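Seltetora contour plots: frequently asked questions

Last updated 2023-07-01

What does Seltetora do?

It takes scattered data (x, y and a value, in any order you like) and turns it into contour maps and filled contour plots. You don't need a regular grid to start with. The library builds a triangulation, works out a surface over it, and traces the level lines for you. If you've ever spent an afternoon padding a matrix with NaNs just to get a plotting function to accept it, you're going to love this part!

Do my points have to be evenly spaced?

No, and that's the fun of it. Clumpy data is fine. You'll get smoother lines where points are dense and more angular ones where they're sparse. If the angles bother you, set smooth to "cubic" and look again before you go hunting for more data.

Why are my contour lines jagged near the edges?

The triangles along the outer boundary tend to be long and thin, and a long thin triangle makes an ugly contour. Try edgeTrim first. It drops boundary triangles whose longest side is more than 6 times the shortest, and you can pass your own ratio. I usually end up at 4 for survey data.

The Bralham sample set that ships with the library is a good one to practice on. It has 473 points, a ragged coastline and one big gap in the north, so almost every edge problem shows up in it sooner or later.

How do I choose the levels?

Pass a single number and you get that many evenly spaced levels. Pass a list and you get exactly those values, even if they're outside the range of your data (in which case they simply don't draw). The default is 15, a bit busy for a small plot and just right for a full page.

For skewed data, use levels = "quantile". The lines then fall so that each band holds the same share of the points. It's my favorite option in the whole package — rainfall totals and house prices suddenly become readable.
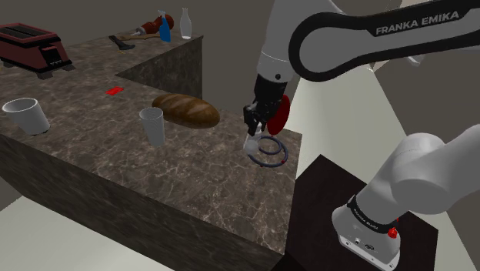

Dayana Manríquez wrote in to say that quantile levels had made two of her maps look alike when the numbers behind them were very different, and she asked whether the legend could show the real values by default. She's right, and it does now. Each band is labeled with its lower and upper value, and the word "quantile" appears under the legend title. If you're comparing two maps side by side, work out the levels from one of them with getLevels and hand that list to both.

Can I mask out a region?

Yes! Give mask a polygon, or a list of polygons, and nothing will be drawn inside. To keep only the inside, add invert = true. Masks are applied after the surface is computed, so points inside a masked region still affect the lines next to it. To leave those points out completely, filter them before you call contour.

I have two points at the same location. What happens?

The values are averaged and you get a warning in the console. You can change this with onDuplicate, which takes "mean", "first", "max" or a function of your own. The function receives a list of values and should return one number.

Which color scales are included?

Serrano is the default, running from deep green to pale yellow. Brarnlow is the diverging one, and it wants a midpoint, so set center to whatever counts as neutral in your data (often zero, but not always). Both can be reversed with a minus sign in front of the name. You can also pass a plain list of hex colors and the library will blend between them.

My labels overlap the lines. Can I move them?

Set labelGap to a larger value to open up more space in the line under each label. For closely packed contours, labelEvery = 4 labels every fourth line and leaves the rest clean. Moving one label by hand is possible too, but you have to export to SVG first and drag it in an editor.

Is there a 3D view?

There is, since the April release. Call surface with the same arguments you gave contour and you get a mesh you can rotate, with the level lines draped over it. Masks work. Labels don't yet, and quantile legends come out too wide on small screens — both are on the list.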